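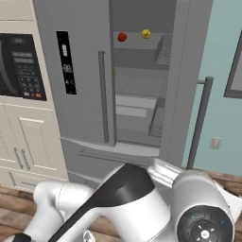

Pulberg says their new planner hits 194 solved kitchen episodes out of 665 in sim. Fine. I have questions.

12 reposts · 41 likes

First: what counts as solved? In their eval script, a fridge door past a set angle is a pass. The gripper can be parked down by the freezer drawer and nobody loses a point.

3 comments

Second: object poses come straight from the simulator. No perception in the loop at all. Red sphere, yellow sphere, gray shelf — I'd hope a planner can cope when it's handed the coordinates.

I swapped in the Halonen detector and reran 14 episodes. It passed 2. Small sample, sure, but I'd like to see their number.

8 comments · 29 likes

Also the hinge friction is one constant for every door. Sumik at least randomizes that.

Config and logs are going in the Radeck repo tonight. Tell me what I got wrong.

5 reposts · 17 likes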